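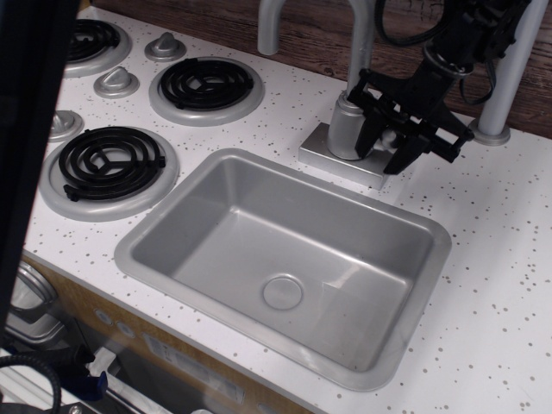 Ticket 23: Play kitchen, faucet handle loose and basin lifting at one corner

Status: open, waiting on part
Product: Noltenis play kitchen, speckled white counter
Reported by: front desk, Prurnetti play center
Assigned to: Przemysław Sadowski

Reported problem

The side handle on the faucet spins freely and slides out a little when turned. The sink also rocks when someone leans on the rim. The unit went together in October and both faults showed up the same week. No pieces missing from the hardware bag as far as the desk knows.

Log entry 1

Pulled the unit away from the wall and checked underneath. The faucet is held by one plastic nut. It was finger tight. Tightened it a quarter turn past snug with the wrench from the kit. The body no longer twists, but the handle still does, so these are two separate faults.

Log entry 2

Took the handle off. It pushes onto a short splined peg and the splines are worn on one side. Tried a strip of tape around the peg — held for 3 turns, then slipped. Removed the tape and wiped off the residue. Did not glue it. The manual says the handle has to come off for cleaning.
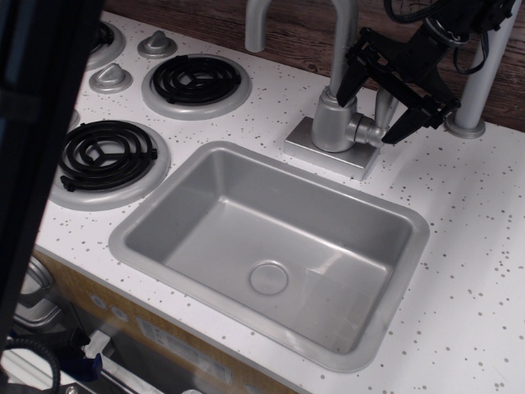

The sink is a drop-in part with 4 clips under the counter, one near each corner. The rear right clip had popped out of its slot, and that accounts for the rocking. When checking for this fault, press on the wide flat rim at each corner in turn, including the back edge in front of the faucet. The round drain in the bottom of the basin is molded in, so leave it alone. Pushed the clip back until it clicked and the rim stopped moving.

Log entry 3

Asked Sadach parts for a replacement handle. They do not sell it alone, only as a faucet set. Ostrowski has the set on the shelf and will ship it with our next order. Requested one.

Also checked while the unit was out: stove knobs turn and stop where they should, backsplash screws tight.

Next steps

Swap the handle when the set arrives and keep the old body as a spare. Recheck the nut after 200 hours of floor time. Sink fault can be closed now — handle fault stays open under this same number.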